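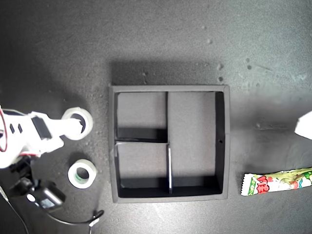
When may the operator start to record an episode?

Only after the table and cable sections are signed by a second person. A verbal OK is not enough.

# Recording station check, Gremuvetti sorting task

Checked by: Halina Szulc
Second signature: Hryhorii Pasichnyk
Shift: Wednesday, morning

## 1. Table and tray

- [x] Tray stands flat, dividers are not bent
- [x] Only task objects within reach of the arm: tape rolls, snack stick
- [ ] Surface wiped. *Comment: small specks remain on the tabletop. Not a danger, but please wipe it before the next set.*

## 2. Gripper

- [x] Emergency stop tested with the arm raised
- [x] Finger covering goes all the way over the tip
- [ ] Finger covering in good condition. *Comment: it is wrinkled and has an uneven edge, and small dark fibers stick to it. I ask Kathleen Flanagan to replace it before episode 126.*

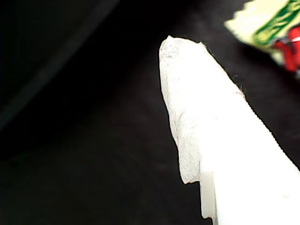 ## 3. Cables

- [x] No cable passes under the tray
- [ ] Cables fixed at the base. *Comment: we still wait for the clips from Covard.*

## 4. End state of the episode

- [x] Each object in its own compartment
- [x] Operator's hands stay behind the line until the arm is parked
- [x] Episode saved with the correct label. *Comment: target is 500 episodes, please do not keep doubtful ones to reach the number.*
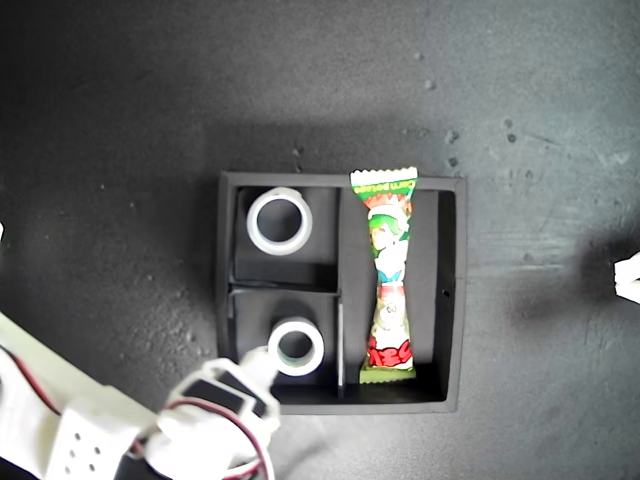
*Fig. 3. Two tape rolls at left, snack package at right.*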